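Woler Opens Its Sorting Tables to Home Collectors in February

FOR IMMEDIATE RELEASE

Contact: Ute Weidemann, Woler

Hi, I'm Ute Weidemann, and I run the sorting room at Woler. I'm told a press release is supposed to sound like it was written by a whole department, but there isn't a department, there's me, so you're getting my version!

Starting in February, Woler is opening its sorting tables to the public for an evening program we're calling Nesari. If you have a shoebox of odd things you picked up on walks, or a drawer of bits your grandfather kept and never labeled, this is for you. Bring them in, lay them out, clean off what can safely be cleaned off, and go home with everything in a tray or a box with a proper label on it. Doors open at 6:30 p.m. and we wrap up at nine.

The room seats 12 people. I know that sounds small (my brother-in-law said so too, at length), but each person gets a good stretch of table to themselves, and you need it. Things spread. You start with one handful and before you know it you've got piles going in three directions and you're eyeing your neighbor's space.

We keep the setup plain on purpose. White tabletops, shallow plastic trays, soft brushes, good lamps, and a stack of paper labels. I've tried sorting on dark wood and I've tried it on a patterned tablecloth, and both times I lost small pieces I was staring right at. On white, a brown streak or a worn ridge shows up right away. The trays have a bit of a rim, so if you bump one your finds don't go rolling off toward the radiator.
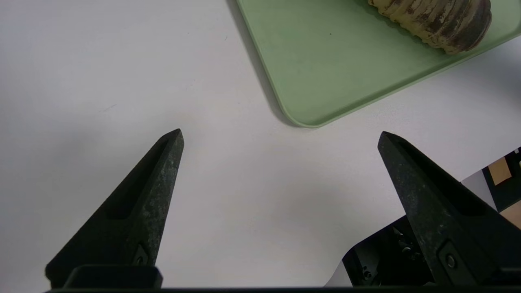
The other thing I'm strict about is one tray per find when the find is a puzzle. Common stuff can share. But if you've got something you can't name, give it a tray of its own and leave it there while you get on with the rest. I like to come back to mine after a cup of coffee. You turn it around, look at the ends, look at the stains, and write down what you see before you write down what you think it is. My own notebooks are full of confident guesses from years back that I've since crossed out, and I wish I'd written down more of the plain looking.

You don't need any experience at all. We'll have 48 trays out each evening, so four apiece if the room is full, and you can swap or borrow if you run short. Labels are included. So is tea, though please keep it on the side shelf. I mean it about the side shelf.

Every Nesari evening starts with a short hello and a look at something from our own drawers. Woler holds 600 study pieces that visitors are welcome to handle, and I'll pick a few that are worn or dirty or generally not at their best. The pretty ones get plenty of attention already. I'd much rather you see what things look like before anybody has fussed over them, so you don't feel silly about your own.

A few practical notes. Please brush off loose soil outside before you come in. Don't soak anything ahead of time, and don't scrub it with a kitchen sponge, even if it's very tempting. If a piece is crumbling, wrap it in tissue and bring it in a hard box. Note down where each thing came from while you still remember, even if it's only the name of a beach or "Grandpa's desk, left side."

Places are $2 per evening, payable at the door, and that goes straight back into labels and brushes. Children are welcome with a grown-up, and they count as a seat, so please book for them too. You can reserve at the front desk or by calling and asking for me. If I don't pick up I'm probably at the tables, so leave a message and I'll call you back.

Reporters and local newsletter folks are welcome to sit in on any evening. Bring something to sort, you'll have a better time.

About Woler
Woler keeps a study collection and a working sorting room that are open to anyone with an interest in found and inherited objects. Nesari is its first evening program.

###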